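4. Desk round, hand-held pair

The Modton pair replaces the old checklist for clearing desks. The operator wears the controller box at the waist and works both grippers. Vondard plans to hand the desk round to a robot in June, so until then you are doing your own job and showing somebody else how it's done.

1. Strap the controller box on before you pick up either gripper.
2. Route the cables upward, clear of your knees.
3. Open the drawer fully. Close the left fingers on the item and lift it straight out. Crumpled tissues count as items.

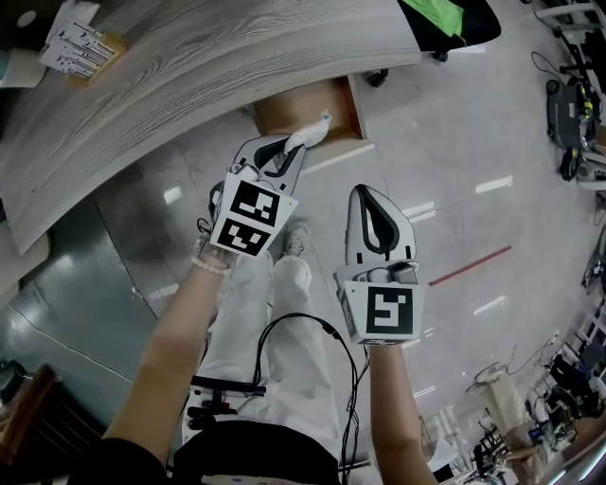 Drawers and desktops

4. Leave printed papers where they are. The robot will have no opinion on them, and neither should you.
5. Wait 2 seconds between lifts.
6. Stop after 30 minutes and rest your wrists.

CAUTION: Do not walk backward while holding the pair. Cables and cases live on the floor.

Note: Cleaning staff now log the round as "demonstration," which pays the same and sounds better.

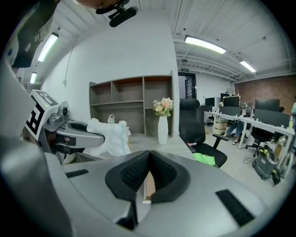 7. Carry on to loose bags and anything else light enough to squash. If people are at their desks, work past them quietly. They have been told the round is for the robot's benefit and have mostly stopped offering advice.
8. Log each round under your own name. Disputed rounds go to Zübeyde Akgül, who reads all of them.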